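Welora Facilities Forum > Shared Rooms and Supplies > Paper cup storage at the beverage station

Posted by Horkdale_Supply
9:40 a.m.

Members are asked to comment on a proposed change to the way paper cups are kept at the beverage station in the second-floor meeting room. At present the cups are taken from their sleeves and placed in an open carton under the counter. By mid-afternoon the carton is usually in disorder, and cups that have fallen on the floor must be discarded. In August we discarded 131 cups for this reason.

The proposal is to purchase a lidded box for the counter and to require that all cups be nested and put in the box before the room opens. Comments on the size of the box, and on who should fill it, are requested.

Posted by deskfour
10:15 a.m.

This office supports the proposal in general. We would ask that the box be kept away from the sink. Our previous container stood next to the faucet and the lowest cups in each stack were regularly damp.

Posted by Nasution_Annex
10:52 a.m.

We do not support the purchase. Cups are delivered in sealed sleeves, and a sleeve may be opened at one end and left on the counter at no cost. Taking cups out of a sleeve, handling them and nesting them again adds a step and adds contact with the rim. If a box is bought, it should hold full sleeves only.

Posted by Horkdale_Supply
11:20 a.m.

The point about handling is noted. The difficulty is that the annex receives sealed sleeves and the second floor does not. Our cups are the remainders of several orders, with different prints, and they reach us loose in a bag. The last bag held 237 cups. Someone must nest them in any case.

Posted by Nasution_Annex
11:34 a.m.

In that case the remainders should be used up and not ordered again. I would still object to a box as a permanent arrangement.

Posted by codau_rooms
1:05 p.m.

The Codau building has used a box of this kind for 18 months. Three pictures are attached.

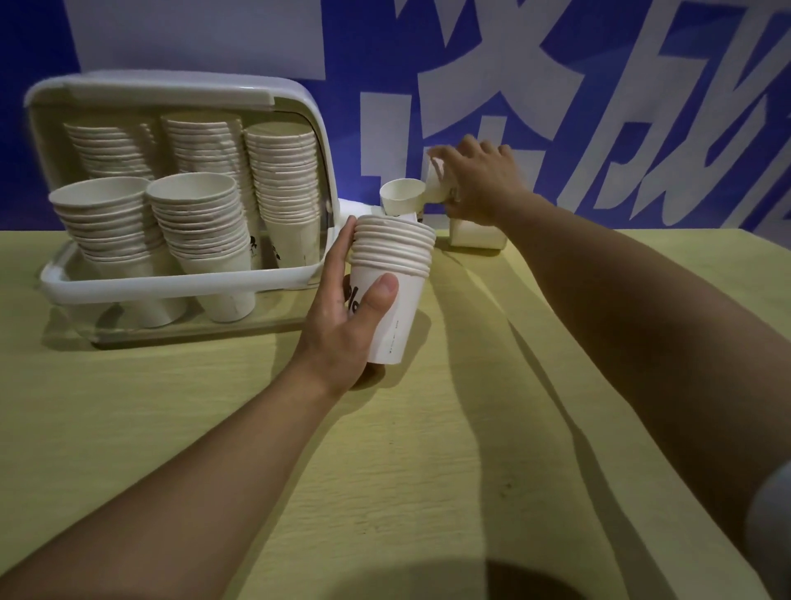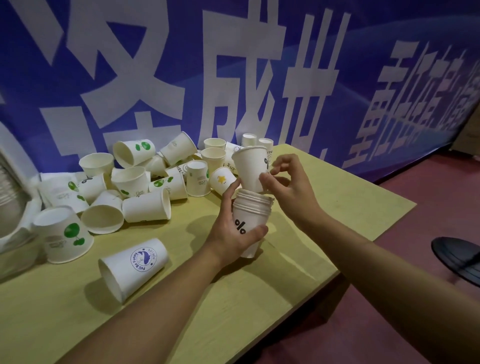
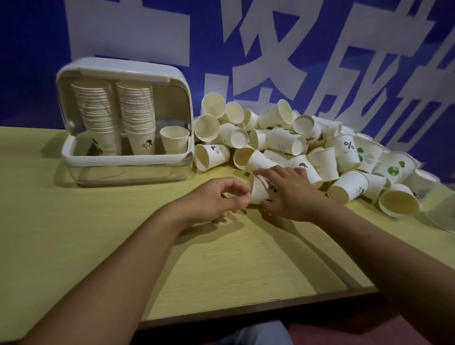 Our practice is to nest the cups on a cleared table before anything is put on the counter, with the bag emptied out all at once. Mixed prints have not been a problem. The last picture has a cup with a green leaf and one with a cartoon girl at the bottom of neighboring stacks, and both sit in the box equally well. What does matter is that cups of one size go together, as a slightly narrower cup will stick in the one below it and two will come out at a time. With regard to the objection from the annex, staff are instructed to wash their hands first and to hold each stack by the side.

Posted by deskfour
1:30 p.m.

Thank you. Is the lid kept closed during the day? We have found that lids are removed within a week and not returned.

Posted by codau_rooms
1:48 p.m.

The lid is hinged, so it has stayed with the box. It is open while the box is being filled and should be closed at other times. Compliance with the second part varies – mornings are better than afternoons.

Posted by Nasution_Annex
2:10 p.m.

I withdraw the objection as far as loose cups are concerned. I maintain it for sleeves. I would also recommend that stacks be kept low. A tall stack is likely to be pulled over when a person takes a cup with one hand.

Posted by Horkdale_Supply
3:25 p.m.

The second floor will order one box on trial and will limit each stack to what fits under the closed lid. Filling will be done before 8 a.m. by whoever opens the room. The annex will continue with sleeves. Members who have spare cups in the larger size are asked to send them to the supply desk in a separate bag, marked with the size.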